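Ostine open day

The Ostine open day was a public demonstration of two-armed robots in retail work, held on March 3, 2022, at the Ledemach training hall. It was arranged by Claltel, which had begun work on its snack counter program, Ostine, in January of that year.

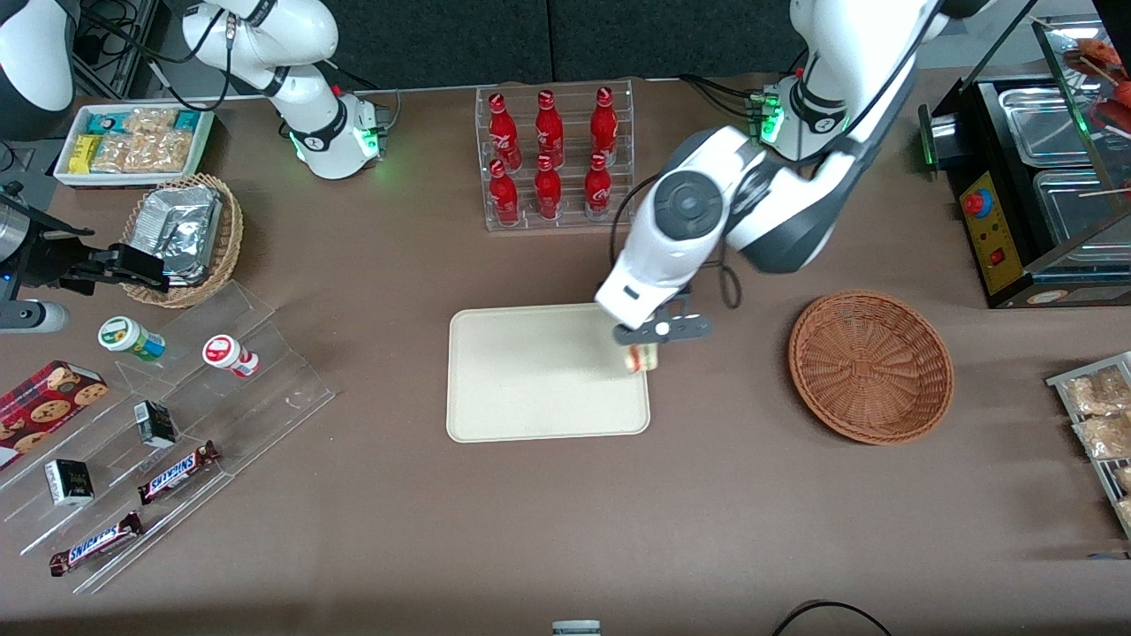 Haf Gittins wrote afterward that the snack counter was the only part of the day she would have gone back to see again, and that the talks before it ran too long.

Program

The day opened with two talks on grasping and shelf layout. Visitors then moved to the counter in groups. Admission was free, but places were limited to 300 and had to be booked in advance. Each group was given 48 minutes in the hall, including time for questions.

Snack counter

The counter was laid out like that of a small shop, with snack bars, bottled drinks, nuts and cookies within reach of a pair of white arms. Each arm ended in a dark gripper, one with parallel fingers. A beige tray in the middle of the table served as the place where orders were put together, and a food warmer stood at one corner.

Packets and bottles call for different grips, and much of the question time went to this subject. Staff explained that foil and clear bags shift when squeezed, while a bottle mostly keeps its shape. The order list used in the demonstration had 100 entries, all of them drawn up before the event.

Records

Claltel later put out a short report on the program. It lists 3,263 practice picks made before the open day, sorted by type of package. The report does not cover the picks made in front of visitors.

See also

Liu (gripper control software)
Ledemach training hall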